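Feletti graduate intake: anyone else through to the training stage?

bondgirl_leddale
Got my offer from Feletti this morning!! Leddale office, starting in June, and I am still grinning at my phone. 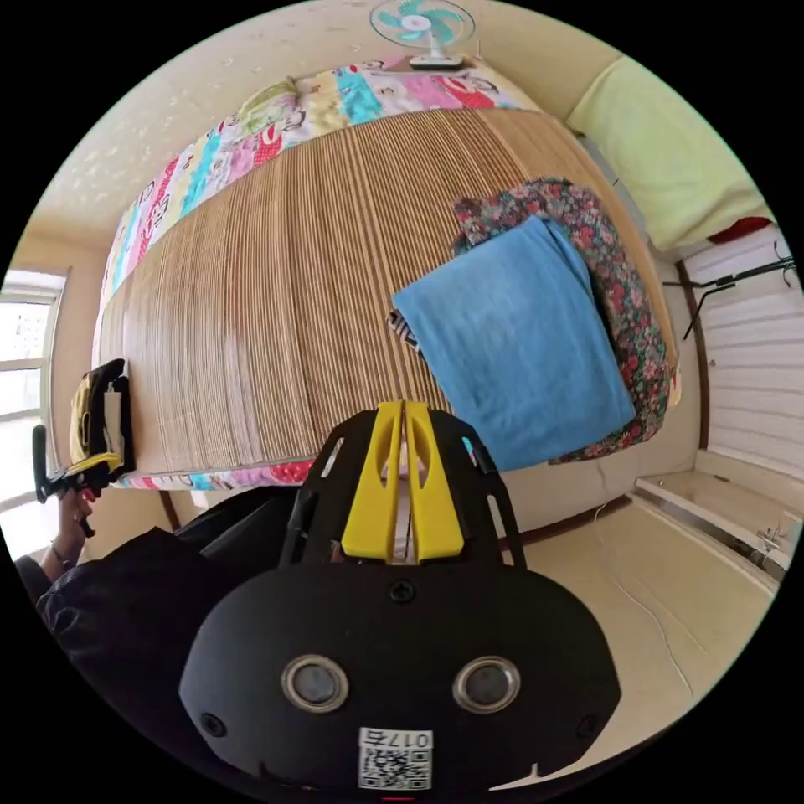 I did two interviews and then a written case where you get a messy client file and have to say what you'd ask for next. The interviewers were lovely, even when I got myself tangled up over conflicts of interest. Now I want to hear from anyone who's done the training year. Is it as intense as people say? And should I be reading anything before I start?

marginnotes
Congratulations! I did the year in Leddale and loved it. Yes, it's intense. The first 9 weeks are mostly classroom, with a test at the end of each block, and then you sit with a team. Ask for Naomi Mussa's group if you get any say in it. She goes through your drafts line by line with you and you come out writing so much better.

t_okra
Congrats, but read the contract before you sign. Mine had a clause where you pay back 2,000 of the training cost if you leave early. I signed without noticing and it was a nasty surprise when I moved to Lukáč.

marginnotes
@t_okra That clause was only for people who took the outside exam course, wasn't it? I never had it in mine.

t_okra
Everybody in my group had it, exam course or no exam course. Maybe they changed it after your year. I still say ask.

bondgirl_leddale
Just went and looked! There is a clause, but it says 1,000 and it drops to nothing after the first year. I can live with that, I'm planning to stay a lot longer. Thank you for the nudge though, I would have skipped right past that page.

quietledger
I'll be the grump. I turned Feletti down for Bondivach and I'm glad I did. The training there is shorter and you get real client work in your second week, with a senior person checking it. I learn by doing, and weeks of classroom would have had me climbing the walls.

marginnotes
See, I'd have been terrified! Talking to a client in week two, when I could barely find my way around the filing system? The classroom part is where I made all my mistakes, and I made plenty.

quietledger
Fair enough, it suits some people. I do think big firms lean on the hard training story a bit much when they're hiring.

bondgirl_leddale
Ha, I kind of like the hard training story. Marginnotes, what were the block tests like? Open book?

marginnotes
First one open, the rest closed. Start with the client confidentiality handbook if they send it to you early, it comes up in every single one.

Contact the moderators | © January 2024 | Back to top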